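Intro to Food History, handout 6
Coffee before the coffee shop
Soledad Bravo
4 May 2022

Okay, so last time we got as far as tea and ran out of clock, which means coffee gets squeezed into one session. Sorry! I've put the bits I care most about on this sheet, so you can listen and not scribble.

Start with Yemen. By the 1400s people in Sufi communities there were drinking coffee to stay awake for night prayers, and the port of Mocha later did a huge trade in it. From there it went up to Cairo and Istanbul, and coffeehouses came with it - places to sit, play games, hear the news and complain about whoever was in charge. You can guess how rulers felt about that.

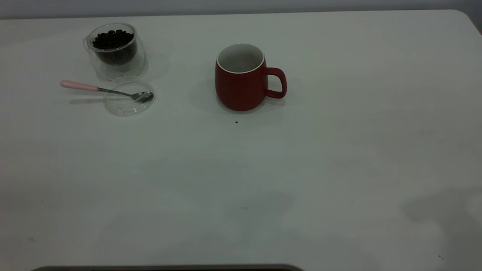
Dark coffee beans in a glass cup.

For a long time most people roasted at home, in a pan, in small batches. I love this part of the story because it was so uneven! Some beans burned, some stayed pale, and you drank it anyway. Store-bought roasted coffee only really took over in the US after the Civil War, once paper packaging got cheap and decent.

My grandmother in Cleltside still roasted her own, 200 grams at a time, and the curtains never got over it. We'll come back to home roasting in the April readings folder (the one called Brennan, don't ask me to rename it now).

One thing people mix up on the quiz every year: London had coffeehouses before it had much of a tea habit. The first ones opened in the 1650s.

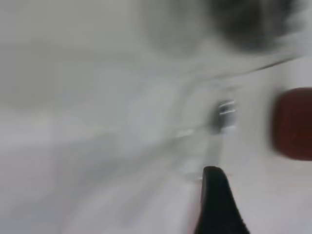
For next week

Read the Genda chapter, skip the appendix, and write me 300 words on who was kept out of coffeehouses and why. Bring 3 questions for discussion - messy ones are fine.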